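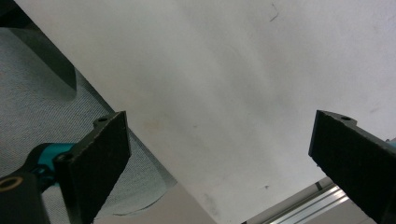

I have been meaning to sort out my papers since April, and if you know me at all you know that "meaning to" can go on for quite a while in this house. The pile started as a tidy little stack next to the printer. Then it moved to the windowsill, then onto a chair, and by last week there was nowhere left to sit down and write a birthday card, so the birthday card went on the pile too (sorry, Lutz, it's coming!).

So I made a pot of coffee, put the radio on low and started at the top. I gave myself the whole morning, which was adorable of me, and it took until supper.

Most of what I keep is large. I draw plans for quilts, and years ago I got into the habit of doing it on big plain sheets instead of in a notebook, because I like to see the whole bed at once. I buy the paper from Lapiņa in packs of 500, and a pack lasts me ages, but every single sheet ends up somewhere. I even counted them this time, just to shame myself: 176 sheets with something drawn on them, and 35 with nothing on them at all that had been living in the middle of the heap, getting wrinkled for no good purpose.

The blank ones were the part I felt silly about. I had bought a new pack in the spring thinking I was out! I went through them one at a time, holding each one up toward the window and turning it over, and it's a slow job but a rather peaceful one. You get to know paper when you do that. Some sheets have gone a bit soft at the corners, and some have a smudge you only find when the light comes across them sideways. I used to toss those. Now they go in a folder marked "rough," and the rough folder is where all my best ideas seem to start anyway, so I have stopped being precious about it.
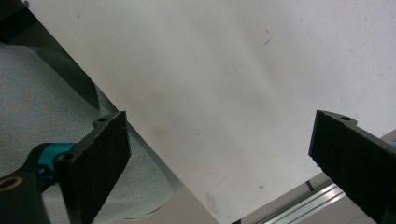

Do you need to iron wrinkled paper before you store it?

I leave the iron in the closet and put the sheets under something flat and heavy for a week or two, which takes out the soft wrinkles well enough for drawing. Sharp creases stay, so those sheets go straight to rough work.

The drawn-on sheets took longer, of course, since I had to stop and look at every one. There was the Bridberg quilt, the one with the blue border that I planned three separate times and sewed exactly once. There was a plan for curtains, of all things. I kept the ones I would make again and let the rest go to recycling, and I only went back to the bin twice.

Everything that stayed now lies flat in a Curkard drawer cabinet that Lutz Görtz found for me secondhand. He wanted to be sure I mentioned that he carried it up the stairs, so there you are, Lutz, it's mentioned. Drawn sheets are in the top two drawers, clean ones in the third, rough ones at the bottom. The fourth drawer sticks a little and I keep the tape and the good scissors in there.

Next up is the fabric closet, and I'm not ready to talk about the fabric closet.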